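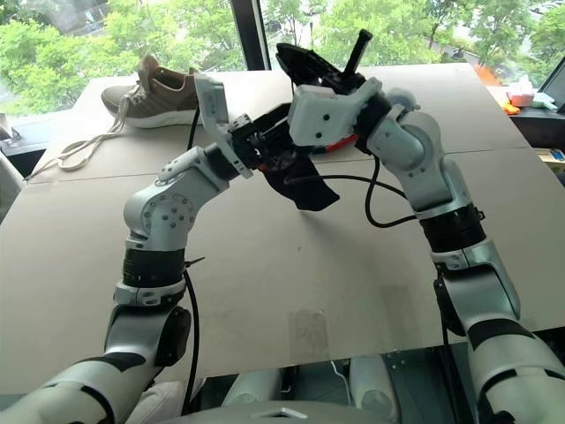
4 min read

Rules for the table, second version

2018-09-27

The first version of our table rules was one page, and I wrote it in one evening. It was not good. It said things like "keep the table tidy" and "be careful near the arms", and everyone agreed with it and did as before. So in September I sat down again and tried to write rules which a person can either follow or break, with no middle. We have used them long enough now that I would like to share them, as other small groups working with two-armed robots may have the same troubles.

Our project is called Golora. The tasks are with clothes and shoes: laces, socks, shoe trees, everything soft or awkward. Soft things make rules more difficult. A block is either on the mark or not on the mark. A sock is never twice the same.

Before the run

The first rule is that the table must be put in order by the person who will start the run, and by no other person. Before, one of us would prepare and another would press start, and each believed the other had looked. Now the same pair of hands does both, and the same person signs.

The second rule is about cables. Every cable on the arm is followed with the finger from the gripper down to the base, on both sides. A loop near the gripper is allowed, the wrist needs it to turn. But the loop must not be able to reach the jaws when the wrist is turned fully, and you must test this by hand with the motors off. Thin wires under the gripper housing are looked at separately. I put this in its own line because when it was part of the cable line, people skipped it.

The third rule is about laces. A shoe which is not held may stay at the far part of the table, but its laces must point away from the arms. Gopinath Pisharody wanted a stricter rule, that laces are always tucked inside the shoe. I understand him, but then we would only ever train on tucked laces, and people at home do not tuck their laces. We argued about this for longer than I like to say. At the end we kept the laces free and wrote down the direction only.

The fourth rule: personal things go on the side surface, not on the robot's table. Laptops, boxes, all of it. The line between the two is the edge of the tabletop. I tried first with a painted line and it was ignored.

During the run

When both grippers hold the same piece of fabric, no hand comes into the space between them. This is the only rule for which we stop the whole session. With a sock pulled open between two jaws it is very tempting to help, because it is just a sock and you can see that one side is slipping. You must let it slip. A failed run costs us a few minutes. Also a run where somebody helped is worse than a failed run, as it looks like a good one in the records.

The stop button is held, or it is on the table within reach of the person who started. "I know where it is" does not count as reach.

Nobody changes the speed in the middle of a run. If the speed is wrong, you stop, you write it down, and you start again.

What we write down

I looked through 204 of our old run notes before making the new version. In 169 of them there was no word about how the object was lying at the start. So now there are 8 fields in the note and the start position is the first of them. The note can be ugly, it can have spelling mistakes, but no field is empty. If there is nothing to say you write "nothing", so that we know you thought about it.

The light is also a field. We have a wide window behind the table, with trees, and in bright daylight a dark object in front of it becomes mostly an outline. For a black sock or a black shoe tree this matters a lot. I would have preferred a wall behind the table, but this is the room we have.

What I am still not sure about

Old tape on the tabletop. I would like a rule that all tape is removed at the end of the day. Gopinath says the marks help him to place things again in the same spot, and he has a point. For the moment the rule says only that tape must be flat and must not be in a place where fabric will be dragged over it. I am not happy with the word "flat".

Also I did not decide what to do with visitors – they get the short safety talk, but do they need to read the full rules? It is two pages now. If your group has solved this, please write to me.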